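Flendari Community Help > Home and Garden > Planters

Can I grow herbs in a used metal bin?
Posted 06/09/2026 by hikinitz_balcony

Hello all. I moved to a flat in Ballonley and I want to grow parsley, chives and mint on the balcony. I have an old sheet-metal bin with two parts. It already has small holes in one part. My worry is the heat in summer and also the rust. The balcony can carry 200 kilos, so the weight is fine. Should I put the soil directly in the metal, or must I use a liner? Thank you in advance, and please excuse my English.

2 answers

mintandmore
Just put a liner. I have mine on the balcony since December, no problems.

slowgardener_H
I would like to answer a little longer, as I made mistakes with this myself. Metal becomes hot on the side where the sun stands, and the roots near the wall suffer first. I use thick felt from Hermans, the 400 gram kind, and it helps. Plastic film is cheaper, but you must cut it open where the drain holes are.

Look also at the inside surface before you fill it. Where the coating is worn away, I would sand lightly and paint again, and let it dry well. If you do not know what the bin was used for, please do not plant food in it directly. Keep the herbs in their own pots and set these inside.

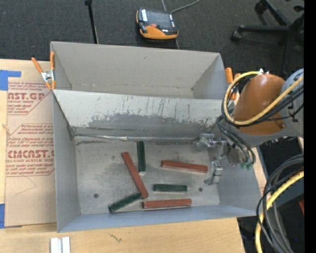 What I would plant in each part
Mint alone in one part, always. It takes all the space from the others. Parsley and chives can share the second part. For mine I needed roughly 600 grams of slow fertilizer for the whole season, but my bin is bigger than most. Water in the morning, and put two strips of wood under the bin so the water can go out.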